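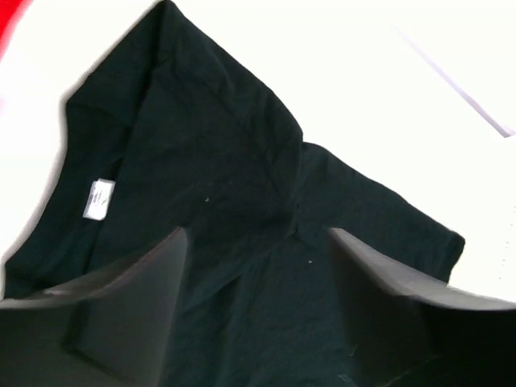 工单主题：画作过程视频上传后颜色发灰，黑色部分变成灰绿色
提交人：Defne Sezer
产品：Ojo 作品集网站，视频与图集模块
状态：已解决

Defne Sezer，上午 9:40
你们好！先谢谢你们上次帮我把旧博客搬过来，文章都在，连十年前那些写得很啰嗦的也在，我看着又高兴又脸红。这次的问题是这样的：我习惯把每幅画的过程录下来，最近画的是一组丙烯静物，布面，底色用象牙黑薄薄地罩了五遍。原文件在我电脑上看，黑就是黑，很沉，很安静。传到网站以后，黑的地方浮起一层灰，还带一点绿，像放久了的黑板。我换了浏览器，也在女儿的平板上看过，都一样。画廊那边（Fomville 的一家小画廊）这个月要看我的页面，所以有点着急，不过你们慢慢来，别为我熬夜。

Nassoro Barasa（客服），上午 10:25
Defne 您好，很高兴又见到您！搬过来的文章我读了几篇，讲怎么绷画布那篇特别好，我还转给了我姐姐。关于颜色，想请您帮我看几件事，不急，喝着茶看就行：
一、视频是用什么软件导出的，导出时有没有选“HDR”或者“广色域”；
二、同一幅画的静态照片传上来，颜色正不正常；
三、页面设置里“自动增强”是开着还是关着。
方便的话，再把原文件传一份到工单附件里，附件上限是 800 MB。 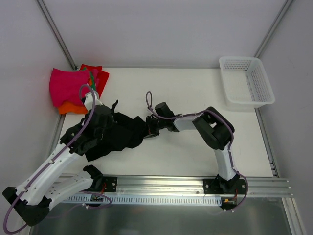 Defne Sezer，上午 11:50
我回来了，茶喝了两杯。软件是 Jurel，导出的时候我一向点默认，从来没敢动过别的，所以 HDR 那一项我去翻了半天才找到，果然是打着勾的。估计是上次更新以后自己勾上的，我记得一月份录的那几段还好好的。照片也试了，照片的颜色很好，跟画布摆在一起看，差别很小。“自动增强”是开着的，这个我真不知道是做什么用的，看名字觉得是好事，就留着了。原文件已经传上来了，名字里有“罩色第五遍”的那个就是。

Nassoro Barasa，下午 1:15
收到，太详细了，谢谢您！我把工单转给做视频转码的同事 Jagadeesh，他对颜色比我懂得多，自己也画一点水彩。

Jagadeesh Hegde（技术支持），下午 2:30
Defne 您好。我把您的文件拆开看了，有两个原因叠在一起。
第一，文件带着 HDR 标记，我们的转码程序把它压成普通视频的时候，暗部抬得太高。您画面里最深的地方，转完以后三个通道的数值都到了 34，绿色还要再高一点，看上去就是您说的旧黑板。
第二，“自动增强”看到大片深色，会以为曝光不够，又往上提了一次。这个功能给旅行照片用还不错，用在画上我个人是不推荐的，尤其是您这种一层一层罩出来的黑。
请您这样试：在 Jurel 里取消 HDR，色彩空间选 Rec.709，重新导出；再到网站的“页面设置—媒体”里关掉“自动增强”，保存，然后上传新文件。旧文件请先留着别删，等新的确认没问题了再说。

Defne Sezer，下午 4:05
照做了，第一次没成功。页面上还是灰的，我差点以为是自己的眼睛累了。后来又传了一次，进度条走到头，说“处理中”，等了很久也没有变。是不是我哪一步漏了？

Jagadeesh Hegde，下午 4:20
您没有漏。页面读的还是旧的缓存，第二次上传又排在了队列后面，前面有 128 个任务，下午这个时候总是挤。我已经手动清了您页面的缓存，也把任务重新提交了。请过二十分钟刷新一下，如果还是灰的，就在这里回我，我今天在。

Defne Sezer，下午 5:10
好了好了！黑回来了！罩第三遍的时候有一段，刷子边上带出一点点暖褐色，之前完全看不见，现在看得清清楚楚，我自己都看了好几遍。画廊的 Carmela Montes 也打开看过，她说终于像在画室里看到的那个样子。还有一个小问题，不着急：以前那些旧视频，超过 60 段吧，要不要全部重新导出？想到这个我有点腿软。

Jagadeesh Hegde，下午 5:25
不用的，请放心。一月份以及更早的文件没有 HDR 标记，只受“自动增强”影响，您关掉以后，系统夜里会自己重新处理一遍。只有更新 Jurel 之后导出的那几段需要重做。HDR 文件暗部发灰的问题我也报给了开发组的 Sandro Zuccaro，修好之后会在这个工单里通知您。

Nassoro Barasa，下午 5:40
那我先把工单标成已解决，您随时可以直接回复，它会自己重新打开。祝您在画廊那边一切顺利，画完了记得更新博客，我姐姐在等下一篇！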